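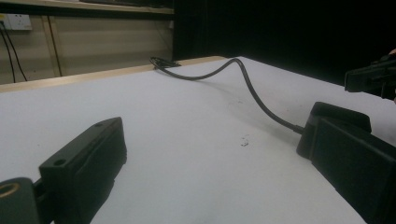 Tidley on the second record

Tidley recorded their first album in 2 weeks and spent 15 months on the one that followed. The duo, who play slow electronic pop built on organ loops and drum machines, blame themselves for the wait.

"We kept finishing it," the singer says. "Then we'd play it in the car and go back in."

Most of Bengate was written at her parents' house in August, with the windows shut to keep the lawn mowers off the vocals. The other half of the band, who handles the programming, says four songs were dropped late. One of them, "Shehata," came back as the closing track after a friend asked where it had gone.

The album is out on Dasis, a small label that pressed 4000 copies of the debut and still has a few boxes left. "They didn't push us," he says. "They called once, on a Sunday, to ask about the sleeve."

Live shows are the next problem. The new songs use more voices than two people can sing, and neither of them likes backing tapes. They have tried a third singer -- it went fine, she says, but the van is small.

A short tour starts in the fall. They plan to play the album in order, except for track 2.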